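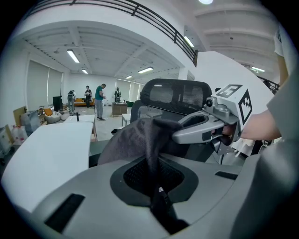 Deux hommes interpellés dans la nuit à Ivbridge après le cambriolage d'un entrepôt de la société Hulta, spécialisée dans le textile de sport. Les suspects ont quitté les lieux en fourgon, feux éteints, avec 107 cartons à bord. Dans le lot, surtout des vêtements en mesh, ce tissu à mailles ajourées, gris foncé sur la photo, qui sert pour les maillots et les doublures. Valeur estimée par l'entreprise : 3,000 livres.

L'alerte a été donnée par un chauffeur qui prenait son service. Patrouille sur place en 5 minutes. Le fourgon a été repéré sur la route 803, à hauteur du dépot Seltus, puis suivi jusqu'à Forsyth. Pneu avant crevé, le conducteur a continué sur la jante avant de s'arreter dans un champ.

Pas de blessé. Circulation coupée dans les deux sens jusqu'au petit matin, le temps de dégager le véhicule. Une glissière abîmée, réparation prévue dans la semaine.

Les deux hommes sont toujours en garde à vue. La police cherche à savoir s'ils sont liés à un autre vol, commis en mai dans la même zone d'activité. Marchandise restituée à Hulta, sauf quatre cartons qui manquent encore.

21 juin 2020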